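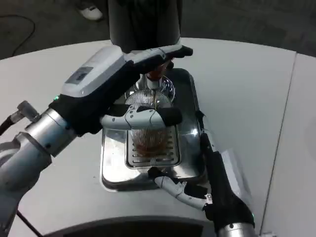

From: Sirkka Salminen
To: Stulley coffee list
Subject: Re: Slow start, then a gush, into a small glass
August 2025

Wael Farouk wrote:

> I pull straight into a ribbed glass standing on the drip grate. The
> first part comes out as drops, then it runs far too fast and goes
> pale. Grinder is a Cisanberg, beans from Trirau, same dose each
> morning. Is the pump on its way out? The machine was last descaled in
> June.
>
> Also, the grate holds water in the slots and the glass slides when I
> pick it up. Does anyone dry theirs between drinks?

Wael,

I would leave the pump alone for now. Drops followed by a fast pale run usually mean the water has found a way through one side of the coffee. Check these first, in this order:

Distribution. Level the grounds before you press them. A slope you can hardly see is enough.

Grind. Go one step coarser and keep the dose the same. Change one thing per drink or you will learn nothing from it.

Spout. Unclip the tip if yours comes off, and soak it. Old coffee oil narrows the outlet and the stream leaves at an angle. A good stream is thin, amber-brown and steady, and it falls well inside the rim.

If none of that helps, run plain water for a minute into a jug and weigh it. Mine gives 300 g with no coffee in. Loubna Cherkaoui posted 213 g for hers before she changed the pump, and that one was plainly worn.

On the grate - lift it out at the end of the day, wash it in hot water with a drop of washing-up liquid, and stand it on edge to drain. The long slots hold a film of water if it dries flat. Between drinks I wipe it with a folded cloth. The polished border marks easily, so no scouring pads.

A 200 ml glass is plenty for what you are making. Warm it first.

Please post the weight when you have it, and say which basket you use.

Sirkka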